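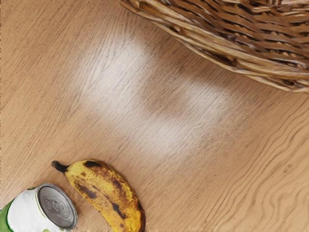
Vorführen und Fernsteuern – häufige Fragen

Drucken | Per E-Mail senden

Suchbegriff eingeben … Suchen

Stand: Juli. Gilt für Rideck ab Version 17. Ältere Stände bitte erst updaten, dann fragen.

Was heißt bei euch »Vorführen«?
Zwei Wege. Entweder Arm am Handgelenk nehmen und führen (Handführung), oder per Fernsteuerung mit Leader-Arm oder Controller. Beides landet im selben Format, beides zählt als Episode.

Welcher Weg ist besser?
Kommt drauf an. Handführung: schnell gelernt, gut für kurze Wege, aber die eigenen Hände sind dann oft in der Kamera. Fernsteuerung: saubere Bilder, dafür zwei, drei Stunden Eingewöhnung. Für Greifen und Ablegen am Tisch nehmen wir in Hundulow inzwischen fast nur noch Fernsteuerung.

Kann ich in der Simulation üben?
Ja, soll man sogar. Tischszenen sind dabei, Steuerung identisch. Nur fühlt man keinen Widerstand, also nicht wundern wenn man am Anfang zu fest zudrückt. Erst danach an den echten Arm.

Mit welcher Aufgabe anfangen?
Obst in den Korb. Ein Gegenstand, ein Ziel. Eine Banane ist schwerer als man denkt: krumm, Greifer muss quer zur Krümmung. Liegende Dose erst danach, die rollt gern weg.

Wie viele Vorführungen brauche ich?
Für eine einfache Ablegeaufgabe rund 900. Unser größter Satz (Korbaufgabe, Sim und echt zusammen) hat 3.378 Episoden, das ist für den Einstieg viel zu viel. Lieber weniger und dafür Startpositionen ordentlich mischen.

Muss der Gegenstand am Anfang ganz im Bild sein?
Nein. Angeschnitten ist ok, auch der Korb darf am Rand liegen. Wichtig ist dass man beim Greifen was sieht. Wer immer alles schön mittig hinlegt, trainiert sich ein Modell das nur mittig kann.

Spiegelung auf der Tischplatte, stört das?
Ein bisschen Glanz: nein, drinlassen. Kommt beim Kunden auch vor. Wenn der Gegenstand selber im hellen Fleck verschwindet, Lampe drehen bzw. in der Sim das Licht neu würfeln. Menü »Szene«, zweiter Reiter.

Ich hab daneben gegriffen. Löschen?
Einmal nachgefasst und dann geklappt: behalten. Abgebrochen: als »Fehlversuch« markieren, nicht löschen. Braucht Wesik für die Auswertung.

Der Arm hinkt bei der Fernsteuerung hinterher
Fast immer WLAN. Kabel nehmen. Sonst Bildrate der Handkamera eine Stufe runter. Wenns dann noch ruckelt, Protokoll exportieren und schicken.

Arm lässt sich von Hand kaum bewegen
Freigabetaste nicht ganz gedrückt, oder falsches Werkzeuggewicht eingetragen. Nach jedem Greiferwechsel neu eintragen!! Wird ständig vergessen.

Wie schnell soll ich führen?
Ruhig, gleichmäßig. Nicht in der Luft stehen bleiben und überlegen, die Pausen lernt er mit. Bei uns liegt die Obergrenze für eine Korb-Episode bei 13 Sekunden, länger wird beim Import gekürzt.

Dürfen mehrere Leute vorführen?
Ja, aber vorher auf einen Griff einigen. Einer von oben, einer von der Seite, das gibt Matsch. Bedinerkürzel bitte immer ausfüllen.

Wo liegen die Daten?
Lokal auf dem Rideck-Rechner, Ordner »Episoden«. Upload zu Wesik nur wenn man selber auf Senden drückt.

Gibts Schulungen?
Ja, vor Ort in Hundulow oder bei Grigaitė, halber Tag, Beginn 9 Uhr. Eigenen Controller kann man mitbringen, muss man nicht. Anmeldung übers Kontaktformular, Platz ist knapp.

Frage nicht dabei?
Suche oben probieren, sonst Kontaktformular. Versionsnummer mitschicken, sonst müssen wir eh nachfragen.

Seite drucken | Seite per E-Mail empfehlen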